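# Two arms sharing one table – do we need a fence, and who signs off?

**Posted by hulme_shed, Monday**

We've set up a bench with two small robot arms that work on the same part. The job is picking up a thin board between them, turning it and setting it down in a tray with a wooden frame. Both arms are bolted to the table, and whoever is running the session sits at one end with a laptop.

Our landlord's insurer has asked for "the applicable safety standard" and a risk assessment. The seller's paperwork calls the arms collaborative and says no guarding is required. Is that enough? I've also been told we need a full cage, which would take up half the room.

Speed is capped at 300 mm a second in the software. There are 144 saved positions in the program and people do edit them. We have one stop button, on the wall by the door.
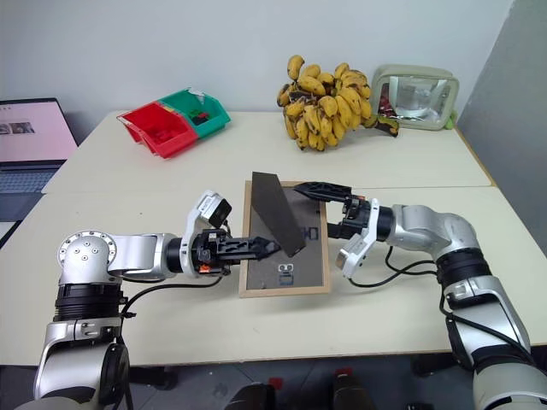

*Photo: Beverley Kershaw / Hulme bench project. Reuse OK with credit.*

Happy to be told we've got it wrong. I'd like to know what to fix first.

---

**ternum_tech**

The word "collaborative" on the paperwork doesn't settle it. The arm is only part of the machine. The standard looks at the whole application, so that means the arm, the gripper, whatever it's holding and what's near it. A slow arm holding something with a sharp corner can still hurt someone.

Start with ISO 10218. Part 1 is for the robot maker and Part 2 covers the application and the cell, so Part 2 is mostly yours. For the risk assessment itself, look at ISO 12100. Check which edition your state regulator refers to, as the Australian versions don't always line up with the latest ISO ones.

What I would do, in this order:

1. Move the stop button, or add a second one, so the operator can hit it without standing up. It must stop both arms. Test it with each arm moving on its own and then with both.
2. Decide what happens to the part on a stop. With two grippers on one board, if one lets go and the other doesn't, the board swings. Ours hold their grip until someone releases them by hand.
3. Mark the reach of both arms on the floor and table, at full stretch.
4. Clear anything off the table that isn't part of the job. I can see bananas and a couple of storage bins at the back. People reach for things like that while the arms are live.
5. Tidy the cables. There's one looping across the table on the left, and it wants clipping down well away from the joints.
6. Lock the speed cap behind a password. If anyone can change it, it doesn't count as a control.

You may not need a cage. You do need something written down that shows why you don't.

---

**Drindis_Dave**

just put a fence up mate. We got quoted 3,000 for one and it was done in a day, insurer never asked again

---

**marg_at_dritis**

Agree with most of what ternum_tech wrote, though I'd put the risk assessment ahead of all of it. Ours ran to 107 lines and most were boring, but it turned up the pinch point between the two wrists. We'd each looked at our own arm and missed the gap between them.

Two other things. Every time someone edits a saved position, run it at reduced speed with hands off the table before going back to normal, and write the change in a log with initials. And have one named person who can say the bench is fit to run. It can be a different person each week as long as the name is on the sheet.

A fence can be fine, but it needs an interlocked gate. If people can open it and lean in with the arms moving, you've spent the money and still have the hazard – and your insurer may well ask about it after an injury.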